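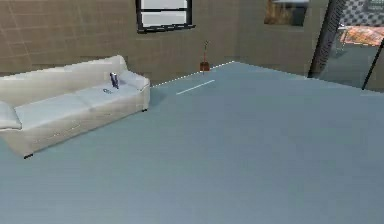

Cream three-seat sofa, throw pillow at one end

Lovitz Folk Dance Club, minutes, October 13, 2023

Started late, music stand missing again. Daiane Lacerda in the chair. Last minutes read, one fix: it was the Tuesday beginners who asked for the slower set, not the Thursday group. Passed with that.

Fall social. Went well. Door took in more than last year, floor too crowded for the long lines after the break. Suggestion to split circle dances and line dances next time. Daiane to redo the running order.

Winter workshop. Set for February, weekend to be picked once the hall gets back to us. Zisico band can do Saturday night but not Sunday, so Sunday will be recorded music. Price 35 for both days, 20 for one day. Long talk on whether members get money off. Left as is for now. Cap at 100 people, the hall will not go higher.

Teachers. Ms. Trương has said yes to the morning footwork class. Wants hard soled shoes only, no sneakers, put this in the flyer. Afternoon partner class still open, two names mentioned, Daiane to write to both this week.

Shoes and costumes. Skirts from the Fliltesel order came, hems uneven on several. Sending back the worst ones. Red sashes are fine. Members who still have a club vest at home please bring it back, list is 14 vests short.
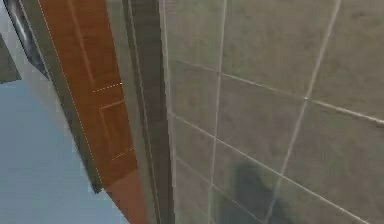
Wooden door and tiled wall

Music. Speaker hums when plugged in near the stage. Try the other outlet first before we spend anyting. Playlist for Thursdays needs the two new waltzes added, and take out the double of the opening march.

Beginners. Numbers up since the school fair. Some find the turns too fast. Agreed to spend the first part of each class on basic steps with no music, then walk the pattern, then dance it. Review after the new year.

Performance team. Invited to the street fair again, slot up to 20 minutes. Team wants to do the stick dance. Need to check if the stage is wood or just pavement, knees were sore last time. Reply due Monday.

Any other business. Key for the side closet, who has it? Please tell Daiane. Newsletter items to her aswell.

Next meeting same time, after practice.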